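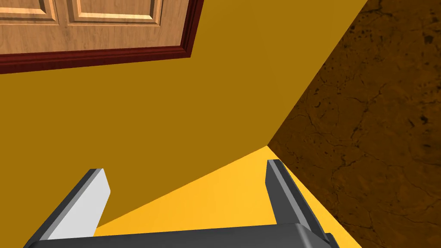
Two gripper fingers, open. Computer render.

Blog > Everyday > Getting Around

Nine months on the bus

11/11/2019
Print this post | E-mail this post

I sold the car in February and have taken the bus to work ever since. A few people have asked how it's going, so I'm writing it down once.

I live in Gitthorpe and work in Vuswood. The direct bus is the 20. It stops at the end of my street and lets me off 4 blocks from the office. In the car I left the house at a quarter to eight. Now I leave at twenty past seven and get in at the same time as before.

The monthly pass is 100 dollars. I used to spend that on gas and parking before the month was half over, and the insurance came on top. I haven't kept a careful record, but my checking account looks better in the last week of the month than it used to.

The winter schedule started last week and it's worse than the summer one. The early bus now goes by way of Ruddock, which adds a loop past the high school and the feed store. When school is out the driver still makes the loop and nobody gets on. I wrote to the bus company about it and got a form letter back.

I started out paying through the Vuvora app. It works fine for single tickets. For the monthly pass it kept logging me out, usually while I was standing at the front of the bus with people behind me. In the spring I went back to the paper pass. You can buy it at the drugstore in Vuswood, next to the photo counter, and they take cash.

Groceries took some figuring out. I used to do one big trip on the weekend. Now I stop on the way home more than 5 times in two weeks and buy what fits in a backpack. Milk and potatoes on the same day is a mistake. Cat litter I have delivered.

Things I'd tell someone starting out: sit on the right side in the morning, where the heater works. Don't count on the last bus in the evening if there's a ball game. Get boots that don't need laces, and keep a dry pair of socks in your desk.

I do miss the car for visiting my sister, who lives well past the end of the line. I've rented one twice. Both times I had to look up how to turn on the rear defroster.

The pass for December goes on sale the week after next, and I'll be buying it.

Print this post | E-mail this post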